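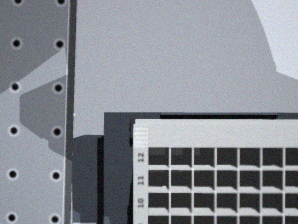
Wiltside, June

The teleoperation portion of the plate-handling study closed this month, and I have been asked by several colleagues to set down how the demonstrations were collected. This post covers the operator side only. Training results will be reported separately by the group at Van Hecke.

The task is a short one. A liquid-handling workstation sits on a lab table, and a robot arm mounted beside it must bring multiwell plates to the deck and take them away again. All demonstrations were given by remote control in simulation. The operator wears no special equipment and uses a six-axis hand controller, with one button to close the gripper and one to open it. The controller software, Bresik, records the hand input, the joint positions of the arm and the views from several cameras at the same rate.

We collected 693 demonstrations. Of these, 135 were set aside after review, most of them for one of two faults: the gripper closed before it was level with the plate, or the operator paused so long over the deck that the recording held more waiting than motion. Paused recordings are a greater problem than they may appear to be. A policy trained on them learns to hesitate in the same spot, and no amount of later tuning removes the habit completely.

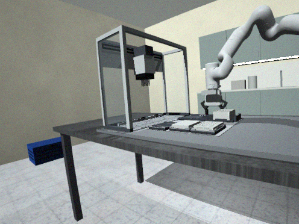

The approach to the plate is where operators differ most. Some come straight down from above and correct at the last moment. Others stop well clear of the plate, turn the wrist until the fingers are square with its long sides, and only then descend. We asked all operators to follow the second method. It is slower by a few seconds, but the recordings are far more alike, and the grip point falls within a narrower band.

Ieuan Cadwaladr, who joined us from Ziramau in the spring, proposed that each operator complete 100 practice runs before any recording was kept. I was opposed to this at first on grounds of schedule. I now consider it the most useful rule we adopted. The early runs of every operator, mine included, show the same small overshoot at the end of the descent, and it fades only with repetition. I had expected my own to disappear after a dozen attempts. It took most of a week.

The choice of views also required some discussion. An operator working from a single angle cannot judge depth well, and the clear panels and uprights of the workstation make the matter worse. The rear of the enclosure proved the most difficult area to read. Operators were therefore permitted to switch between a general view of the room and closer views of the work area at any time during a run. Switches were logged, but they were not treated as faults.
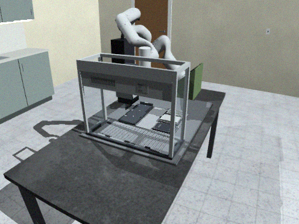 *The workstation and arm, with the laboratory door behind.*

Lighting was varied between sessions. Hard shadows had been avoided in our earlier work because operators disliked them, and the policies trained on that work performed poorly whenever a shadow fell across the labware. In the present study the direction and strength of the light were changed at the start of each session without notice to the operator. Complaints were received and recorded. The settings were kept.

There is also the matter of how a demonstration should end. Our first instructions said only that the plate should be released at its target. Several operators opened the gripper and stopped the recording at once, with the fingers still beside the plate. Others lifted away first. The two endings look nearly the same in a summary table, but they teach different things. Under the revised instructions, a run is complete when the fingers are open, the arm has risen clear of all labware, and the operator has kept it still for one full second. Runs made under the earlier wording were reviewed one at a time and trimmed where possible – a dull task which I do not wish to repeat. 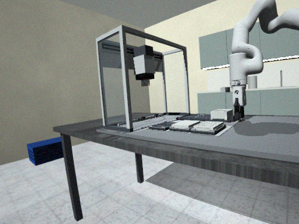
Height differences across the deck deserve more attention than we gave them at the planning stage. A plate on a raised base calls for a different stopping point from one resting lower down, and an operator who has just finished a long series at one height will carry that height into the next. We now change the starting layout after every 5 runs. Operators report that this is tiring, and the review figures suggest that it helps – the premature grips became noticeably less common once the change was made.

A few points remain open. The hand controller has no force feedback, so contact between finger and plate must be judged by eye. Cadwaladr has argued for a simple vibration cue at first contact, and a trial version has been written into Bresik but not yet tested with anyone outside our own office. I have some doubts about it, chiefly that operators may come to rely on the cue and stop watching the plate. We have also not settled whether a failed grip followed by a good recovery should be kept. At present such runs are stored in a separate folder and left out of training. My own preference is to include them in the next round, under their own label.

Colleagues who wish to try the practice task may write to me at the Wiltside office. Sessions are held in the morning, and new operators should allow two hours for the first one, including the written instructions.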